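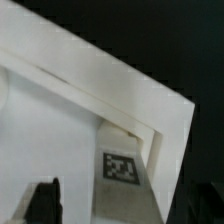 Wrist camera, white structure with marker and corner post.

Ticket: Cell 2, Borkimus block-sorting station
Site: Skollumley
Opened: September 30, 2026
Status: Open, waiting on parts

Problem as reported: the arm misses blocks or closes on the wrong spot. Marker reads drop out when the wrist gets close. The log shows 40 failed reads since the morning restart. The last full calibration was in March.

Already tried by the shift: power cycle, reload of the Gratora job file, lens wipe. No change.

Checks

1. Exposure. Wrist camera was set to 2320, left over from an old job. Markers came back soft and the white parts were too bright. Set it to 2000. Reads got better at distance but still fail up close.

2. Finger alignment. Jogged the open gripper down until the edge of a white panel sat in the gap between the fingers. Use a straight edge for this, it makes an offset easy to see. Measured the gap on both sides with a feeler gauge and found the left finger sitting low. Loosened the finger screws, reseated, tightened again.

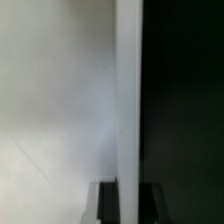
3. Marker read on a single block. Moved the wrist over the black table and held it still for each read. Ran 6 reads per height and wrote down the lowest height that still gave an ID. If the image smears, wait for the arm to settle and read again.
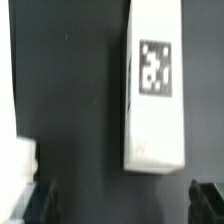 Block marker from the wrist camera, both fingers in view.

Reads were good at the top two heights and failed at the lowest. The settle time in the job file was set to zero. Changed it and saved under a new name so the old file is still there if we need to go back.

4. Position over the bin. Sent the arm to the stored point between the two back posts, with the blocks left out on the table. Step it down at slow speed and keep a hand on the stop.
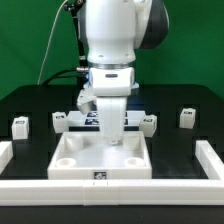 The stored point was too far back for my liking, so I taught it again and ran the approach at slow speed. No contact with the posts.

Still to do: replace the finger pads, Bangash part, on order. Full wrist camera calibration after the pads are on, not before. Leave the cell at slow speed until then.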